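An Afternoon at the Gittins Building

8 min read

I have walked past the Gittins Building more times than I could tell you, usually on the way to somewhere else and usually with a bag of groceries, and until Sun 20 September I had never once been through the front door. That's a silly thing to admit for a person who writes about old buildings, but there it is. It was always locked, or always somebody's office, and then for a long stretch it was wrapped in scaffolding and green netting and you couldn't have said what was under there at all. So when the owners announced an open day, two to six in the afternoon, free to anyone who wanted to come, I put it on the refrigerator in June and looked at it all summer.

The line went down the block and around the corner past the shoe repair. I got there early and still stood in it long enough to hear two different versions of how the building got its name. One gentleman behind me was certain Gittins was the architect. It was in fact a dry goods firm, Gittins & Company, who put the place up as a store and warehouse and then lost it in hard times, and the name stayed in the stone over the door because it would have cost money to chip it off. (I like that very much. Half the names in our downtown are there for the same reason.)

If you only know the outside, you know the brick, which is a dark plum color after rain and nearly orange on a dry evening, and you know the corner entrance, set at an angle so that it faces both streets at once. You may not know that the brick is only one layer of a good deal of thinking. The front wall carries hardly any weight. The load sits on iron columns just inside it, and that is how they managed such wide windows at a time when most of the neighbors were making do with slots. Our guide had us put our palms flat against one of the columns on the ground floor, all of us in turn, like children at a petting zoo, and she pointed out the foundry mark near the base. It says Bustedard, in letters you can feel better than you can read under all that paint.

I had seen the Bustedard mark before, on a pair of storefronts down by the tracks and on one sad stump of a column that somebody uses to hold up a mailbox. I had never seen it on a whole row, marching back into the building the way they were meant to.

The tours went up in small groups, and we were the group that got the stairs, the elevator being reserved for people who needed it. I didn't mind. It's the staircase I would send you for, if you could only see one thing. It climbs around an open well with a skylight over it, and the treads are worn into shallow dips on the inside of the curve where everybody has always walked. The restoration people at Gorach, who had charge of the whole job, left the dips alone. They replaced the treads that had split and turned over a few others, and where the handrail was missing they had new lengths carved to match. You can find the joins if you hunt for them. I hunted, and held up the group, and was very kindly asked to move along.

On the second floor there was lemonade, and a wall of old photographs showing the building through its various lives. There was the dry goods period, with awnings. There was the period as a furniture showroom, and then a long, gloomy run when the windows were painted over and the upper floors stood empty, apart from pigeons. A woman near me recognized the lamp department and told her grandson all about a lamp. I would happily have stayed for more of the lamp, but the next group was coming up behind us.

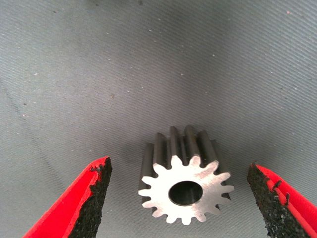
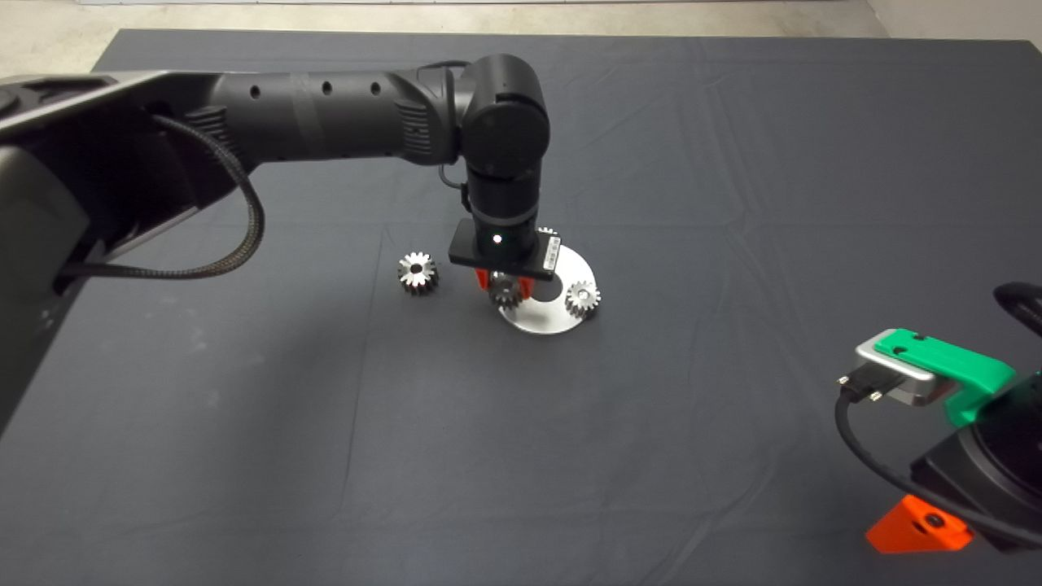 The third floor was the one I had been waiting for, on account of the ceiling. For years it had been hidden above a dropped grid of tiles, and the story goes that the crew took down one tile to look for a leak and found themselves staring at pressed metal, acres of it, in a pattern of squares and rosettes. There are 336 full panels up there. Of those, 62 were too far gone to keep, and new ones were pressed from a mold taken off the best survivor. The guide gave us a minute to guess which were which. We all pointed in different directions with tremendous confidence, and I believe every one of us was wrong.

I asked about the color, a soft gray green that I wouldn't have picked in a hundred years and now can't stop thinking about. It was matched from a patch behind a light fixture, where it hadn't seen the sun. There were other colors over it, cream and brown and a terrible pink, and they have left one small square in the far corner scraped back in steps so you can see the whole sequence. Do ask to be shown it. It's easy to miss behind the door.

Now, I did promise a few of you that I would ask about the new floor on top, and I did. When the plans for that addition were first in the paper I was among the people who wrote in, and I was not gracious. I pictured a glass shoebox. What Trarkenano designed (they are the firm behind the library annex as well) is set back 20 feet from the street wall, so from the sidewalk across the way you can't see it at all, and from the top of the hill you see a low dark line that could be a shadow. I still think it's a little mean in its proportions, and the metal siding looked dull to me up close. But I went out on the terrace, with the old parapet at my elbow and the courthouse roof spread out like something I could reach over and pat, and I softened. You can see the river from there. I hadn't known you could see the river from anywhere downtown anymore.

My complaints are small ones. The ground floor lobby has been lit as though for surgery, and I hope somebody puts in warmer bulbs. The new restrooms are handsome but tucked behind a door so well matched to the paneling that I watched three people walk right by it, and I was one of them. And I do wish that the loading entrance on the alley had kept its big sliding door. The guide told us that the original was past saving, and I'm sure she is right, but the flat steel one in its place has nothing to say to the brick around it. The track is still there above it, at least, with its rollers.

There was a bit of discussion at the end about what will go where. The ground floor is to be shops again, the middle floors will be rented to small firms, and the top is for apartments, the rents for which were not mentioned, so I expect we can all imagine them. Somebody asked whether the staircase would stay open to the public. The answer was that it would be open on weekdays during business hours, with the skylight and all, and that you may simply walk in and go up. I wrote that down and asked her to repeat it.

I stayed until the doors closed and then stood across the street for a while, next to the bus stop, to see the lights come on behind those wide windows. They came on floor by floor, starting at the bottom. My bus came and I let it go and took the next one.

If you missed the afternoon, a second open day is being talked about, and I'll post the particulars when I have them. Go early, wear flat shoes, and eat something first, as the cookies were gone before three.

We use cookies to improve your experience on this site. By continuing to browse you agree to our use of cookies. Accept | Manage preferences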